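Zallutent cable bench, February

I went into this gallery with a low opinion of the whole idea. The pitch from Wosmont was simple enough: two people steer a pair of arms through a cable job over and over, the recordings go into a model, and the model learns to do it alone. Svend Hafstein runs the sessions and he believes in it. I edit the pages for Zallutent, and I mostly believe in the electricity bill.

The target for the month was 3939 recordings. We had 1944 when these were taken, and Svend had already thrown out 99 of them for reasons he keeps in a spreadsheet I have not been shown.
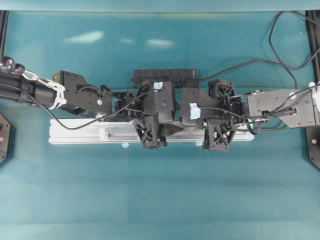 Both grippers over the aluminum bar. The light-blue tape is on the grippers and on the bar.

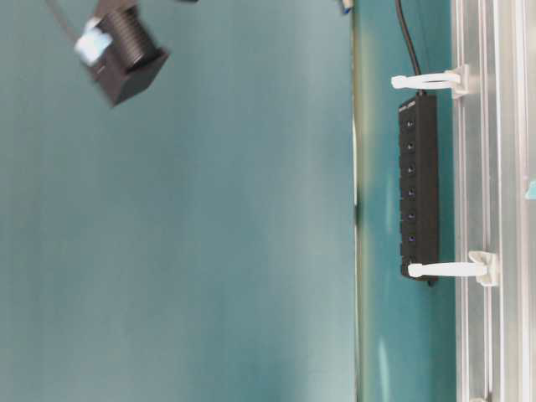 USB hub in its white clips, lights on. The black blur on the left was moving too fast for this camera.

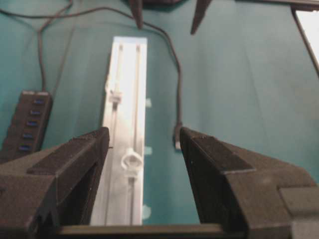 Between the fingers: the grooved white piece with its clips. Hub to the left, loose plug to the right.

What bothers me is how much alike the recordings are. Same blue-green table, same lamps, same two people at the controls. Sem Desmet did 30 in one afternoon and by the end he had a rhythm — good for the count, maybe bad for the model, which will learn Sem's rhythm along with everything else. I asked what happens when the table is moved to the Paucar building, where the light comes from windows. Svend said that would be a separate dataset.

He does keep the clumsy attempts, and I'll give him that. A model that has only watched clean ones has no idea what to do after a fumble. Whether it learns to recover or just learns to fumble is something I would like to see tested before anyone orders a second pair of arms from Boltevus.

More pictures go up when the count reaches the target, or when Svend changes the target.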